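Breltham 拆机台架+清洁套装，用了两轮，说点实话

先说结论：台架留着，清洁套装里一半东西可以不要。赶时间，写得乱，见谅。

背景。手头有一批旧的品牌台式机要翻新，都是那种免工具机箱，蓝色卡扣一按就开的。以前直接放桌上拆，桌面刮花，机箱底下还老有螺丝垫着，一挪吱一声，听得牙酸。Cecilia Gyamfi 推荐了 Breltham 这套，说她那边从六月用到现在没坏。行，买了。

到手一个大盒一个小盒。大盒是台架，白色，条板面，一条一条中间有缝。小盒是清洁套装：Vemia 硅脂、除胶湿巾、塑料刮片、一把防静电刷、一卷无尘布，还有两个装螺丝的磁吸盘。说明书一张纸，字小得要命，基本没看。

台架。

好的地方先讲。机箱侧躺放上去很稳，用力掰硬盘架也不跑。条板的缝我本来嫌弃，觉得小螺丝会漏下去，结果漏是漏，但是都落在下面一层接盘里，抽出来就行。比满地找强。灰也是，刷子一扫，大部份进缝里了，台面不积。

高度也合适。我站着干活，机箱开口朝上，低头正好能看到内存槽那一片，不用弯腰。以前拆一下午腰就废，这回好一点，只是好一点，别指望太多。

白色这个事要单独说。显脏。硅脂蹭一下就是一道灰，得当场擦，过夜就难弄。但白底找东西是真快，黑螺丝掉上面一眼就看见了。各有各的道理，我偏向白的。

不好的地方：边上没有挡条。滚轮类的小零件一碰就出去了。还有四个脚垫，其中一个不平，我垫了张卡纸。这价钱还要垫卡纸，扣分。

清洁套装。

翻新最烦的就是旧硅脂。机器放了几年，处理器顶盖上那层早干了，一道一道的，有的还发黄发棕。湿巾第一遍下去基本没反应，敷着等一会儿，再擦，才开始掉。一颗处理器我用掉2张，有一颗特别顽固的直接换酒精了。所以包装上写的“一擦即净”，看看就好。

塑料刮片太软，刮干硅脂会弯，刮两下边就卷了。不过软也有软的好处，不伤顶盖。要是能再硬一点点就刚好。

刷子是整套里最好的。毛长，不掉毛，电容和电感中间那些缝能伸进去。内存槽两头的白卡子底下最爱藏灰，横着扫两下就出来。Vemia 硅脂一般，稠，不好推开，冬天尤其，用之前手里捂一捂。

磁吸盘，吸力大得离谱，离硬盘远点放。我是放在台子外面的。

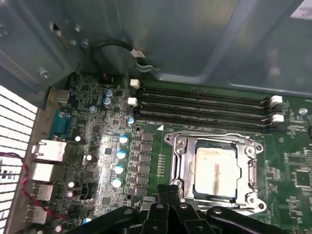
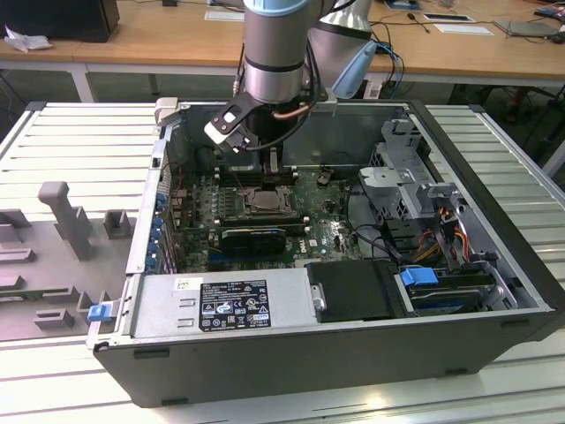

侧板拆了，机箱里面都敞着，绿色主板露出来。

Roswitha Thiele 看完初稿回了一句，说刷子她同意，台架她不同意：机箱一大，条板那面就不够长，她宁可用厚橡胶垫，便宜，卷起来还能塞抽屉。硅脂她倒觉得没那么差，挤少点就推得开，是我挤太多。

好吧，可能是我挤太多。橡胶垫我也用过，Pusus 那款，味道大，夏天粘机箱漆面，撕下来一层印子。看各人需求。小机箱、偶尔拆一台，垫子够了。成批弄的，还是台架省事。

再补几条使用上的，想到哪写到哪：

处理器拿下来以后，插座里的触点别用刷子碰，任何刷子都别。说明书上没写，应该写的。我现在是顶盖留在插座里先擦干净，压杆压着不动，擦完再取。要换处理器就动作快点，取了就装，中间不干别的。

湿巾别拧。拧出来的水往插座边上流，心脏受不了。

电源那一大块如果要拆，先拆它，再擦别的。它占了半边地方，手进不去，线还绊手。我头一回顺序反了，擦干净的地方又落一层灰，白干。蓝色把手那种硬盘架就随便，什么时候抽都行，抽出来顺便把架子底下扫一下，那里灰成团的。

无尘布裁小了用。整张太大，老勾到电容。剪刀自己备，套装里没有，这也是个槽点，一卷布不给剪刀也不打撕口，撕得歪歪扭扭还掉线头，那还叫什么无尘。

线缆。台架侧面有两个理线夹，我一开始没发现，以为是包装卡子差点扔了。把前面板的线夹过去，主板上面就清爽很多。夹子开口偏小，粗线进不去，细的可以。

内存槽空着的时候最好清，装回去再清就别扭了。卡子掰开，顺着槽的方向刷，不要来回蹭。老机器卡子有点脆，轻一点。

售后问过一次，就是脚垫不平那个事。发邮件去，第二天有人回，签名是 Erzsébet Szalai，态度没得说，说补寄一个新脚垫。还没到，先垫着卡纸。到了再来更新。

耐用性不敢说。我前后弄了11台，条板没裂，表面有几道浅划痕，都是机箱底角拖出来的，抬着放就没事，懒得抬就有。接盘的滑轨有点涩，抽的时候要晃一下。

值不值：台架单买值。套装的话，单买刷子，硅脂用自己惯用的牌子，湿巾换成酒精加无尘布，刮片找张旧会员卡就能顶。要是正好打折一起买也行，磁吸盘还蛮实用。

打分的话台架给八分，扣的是挡条和脚垫。清洁套装六分，六分里刷子占了大半。

有人问 Ahmadpour 那款可折叠的怎么样，没用过，不评价。看图纸台面比这个窄，大机箱估计悬。谁用过留言说一声，我也想给另一张桌子配一个，那张桌上堆得太满，固定的放不下。

先这样，还有机器等着装回去。

2026年1月15日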